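From the Flindatia Neighbourhood House newsletter, February

Clearing the tables

Well, we've made it through another summer of shared lunches, and I must say the hall has never been so well fed! Thank you to everyone who brought a dish, and to everyone who stayed on afterwards when there was still pudding on the bench and it would have been much easier to slip off home.

I wanted to say a little about the clearing up, as we've changed how we go about it and a few of you have asked me. We used to carry everything to the sink in our arms, which was slow going and hard on the crockery (we started last year with 120 plates and finished it with 100, so you can do the sums yourselves). These days a big plastic tub goes on each table once the meal is done, and whatever's been used goes into it, cups and bowls first and plates after.

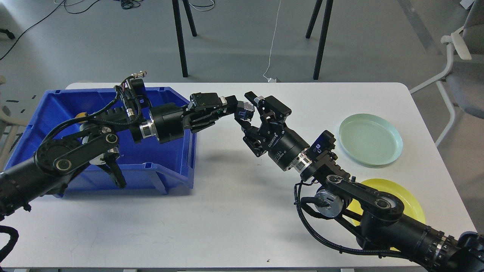 Please scrape before you stack, and don't fill a tub so high that it takes two people to shift it. A half-full one carried twice is much kinder on the back, and I speak from experience there. If you come across a plate that's still clean, just pop it back in the cupboard under the servery, any colour will do, as we gave up on matching sets long ago and I think the mixture looks rather cheerful.

The tablecloths are still going home with whoever offers first. Next lunch is in March, doors open at noon, and we could do with more serving spoons if you have any to spare.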